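February, kitchen bay, afternoon session

Carrying on with the question Haf Rosser put at the last review: is any of this good enough to leave running in somebody's house while they are out? Going by the 204 attempts logged on clearing and wiping, I still say no, though the reasons have shifted since the autumn.

1. Overall result

176 of the 204 ended with the item where it should be and upright. That includes every attempt on the easy set (mugs, tins, folded tea towels). Take the easy set out and the rest looks a good deal worse. I will split the table before it goes to Ulden, otherwise they will read the top line and stop.

Haf's view is that a person clearing up after breakfast would not count a spoon put down crooked as a failure. Fair. But a person also comes back and straightens the spoon. The planner marks the job as done and moves on, and the next job starts from the wrong state. Most of the bad runs had something small go wrong two or three steps before the thing we wrote down.

2. Wiping

Better than I expected. The Prothero controller holds a steady pressure on flat stone and does not chatter at the edges any more. Coverage is good in the open and poor within a hand's width of anything standing. It steers round objects, leaves a dirty ring and reports a clean surface. A person lifts the toaster. We have no lift-and-wipe behaviour at all, and I would not want to try one with anything that has a lead on it.

Veined marble is a separate nuisance. The stain detector from Utetti was tuned on plain worktops and takes some of the grey veins for spills. It then scrubs them, finds them still there and scrubs again. Added a cap of 3 passes per patch. This does not fix the detector, it only stops the arm wearing a hole in the cloth.

3. Lids and packets

Square lids: fine to take off, unreliable to put back, as the rotation has to be right and the wrist camera loses the corner on approach. Haf suggests pressing and turning until it drops in, as one does by hand. Worth an afternoon.

Paper tea packets: poor. The Arkwood fingertips pick up two or none. Suction not tried — the paper is creased and I doubt it would seal. Putting single packets back into a stack is beyond us for now and I would leave it off the Ulden list.

4. Time

A cleared and wiped counter takes the arm almost 16 minutes. I did the same layout by hand while the kettle boiled. Speed matters less if nobody is waiting, but a slow machine also takes up the kitchen, and people do want their kitchen back. Haf disagrees and would run it at night. Noise not measured yet.

5. Layout for the next block

Mixed clutter, deliberately ordinary. Large walnut board flat in the middle of the counter with clear marble all the way round it, toaster and toaster oven along the back, teal canister with its bamboo lid and the tub of coloured cereal rings over to the right. Tea caddy on the wooden table in front. The pale stripe across the board is worth watching, given what the detector does with veins. Please put things back to match before each run.
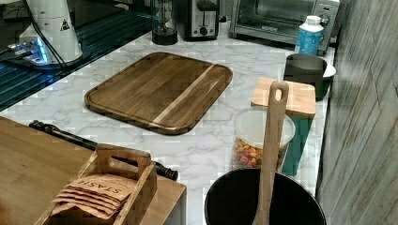

6. To do

Split the results table, easy set and the rest.
Ask Utetti for the version of the detector with the threshold exposed.
Press-and-turn for square lids (Haf).
New cloths. The present ones shed and the lint shows up as crumbs.
Sound meter for the night-run argument.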